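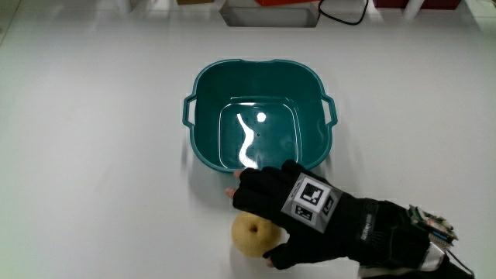 The teal basin on the white table, handles left and right.

How I hand wash woollens in a plastic basin

I put off washing my jumpers by hand for years and just paid the dry cleaner in Pultanham, until one July when I had four of them go grubby at once and a bill I didn't fancy. A squarish plastic tub does the job beautifully! Mine has rounded corners, a flat bottom and a handle on each side, and the handles matter more than you'd think once the thing is full of water and you're shuffling it to the sink.

What you'll need

A basin big enough that the jumper can lie folded in half
Wool wash (I use the Tejada one, but any gentle liquid is fine)
Two old towels
A flat spot to dry on, out of the sun

Getting started

Clear the table first and wipe it down. Give the basin a rinse too, especially if it's been living in the laundry with pegs in it. I once skipped that and got a lovely streak of garden dirt down a cream cardigan (my friend Candela's cardigan, sorry Candela).

Fill the basin a bit over halfway with lukewarm water. Cool is fine as well, just keep it the same temperature all the way through, rinses included. Swish in a capful of wool wash before the jumper goes anywhere near it.

Washing

Turn the jumper inside out and push it under with flat hands until it stops bubbling. Then leave it alone for 16 minutes. I set the oven timer and make a cuppa. When you come back, press it gently up and down a few times. No rubbing and no wringing, even on the cuffs. If the cuffs are really grim, dab a drop of neat wool wash on them and press that through with your fingertips.

Rinsing

Hold the jumper to one side in a ball while you tip the water out, then refill and press again. Two rinses is usually enough, three if the water's still cloudy. Scoop it up from underneath with both hands so the sleeves don't drag and grow.

Drying

Lay it on a towel, roll the whole lot up like a Swiss roll and lean on it. Unroll, move it to the second towel and nudge it back into shape. A thick one takes me two days in winter, turning it over once. Please don't peg it on the line!

One more thing about colours: reds and navies go last, each in fresh water. My navy one still bleeds a little after all this time, so it gets the basin to itself.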